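**Lolley Street Clothing Exchange – progress report to the Damasceno Fund, August**

Thank you again for the grant of 4,000, and for being so patient with us over the spring, when I know our letters were short and not very informative. I have more to tell you this time, so please forgive me if this runs on a bit.

The exchange has now passed on 1,629 pieces of clothing since we opened. I had hoped for a bigger number by now, but I'm also very pleased with it, if that makes sense! Children's sizes go fastest by far and we never have enough of them, especially anything for ages eight to twelve. Grown-up shirts pile up. We have started trading our extra shirts with the Fidis thrift room across the river, and they send us school clothes and coats in return, so both of us get our shelves moving again.

The biggest change is the mending table. You asked in your last letter whether the repair side was worth the money we had set aside for it, and I think the answer is yes, though it has been slower to get going than I wrote in our application. Padmavathi Iyengar has been teaching it on weekday evenings from 6:30, and she has a lovely way of getting people to unpick a bad seam and start over without feeling silly about it. We've had more than 200 visits to the table so far. Plenty of those are the same people coming back, and I'd like to be clear about that so the figure doesn't look grander than it is.

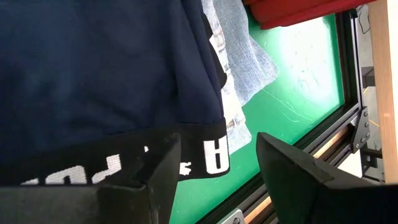 Zippers are still our weak spot. They take a long time to replace, the good ones cost more than we budgeted, and only two of us feel confident doing them. Patches, hems and buttons are going very well, and a few regulars have moved on to taking in waistbands, which I never managed to learn myself.

On spending: the second sewing machine came from Fledico and was a little under the quote, so we put the difference toward thread, needles and a proper steam iron. The shelving is paid for. Rent has gone up slightly, as I warned you it might, and we have covered that from our own donation jar and a bake sale – the grant has not been touched for it. Receipts are in the folder I mailed with the last letter, apart from the iron, and I will send that one on as soon as I find it.

What we haven't done is the home pickup service. Our driver moved away in June and we haven't found anyone else with a van and free mornings. I would rather wait than promise it again, and if you'd prefer that we use that part of the money for something else, please say so. My own vote would be for children's winter coats, bought secondhand in bulk before it gets cold. I have asked for a price on 5 sacks and will pass it along when I hear back.

You would be very welcome to visit. Evenings are livelier than mornings, and there is usually cake.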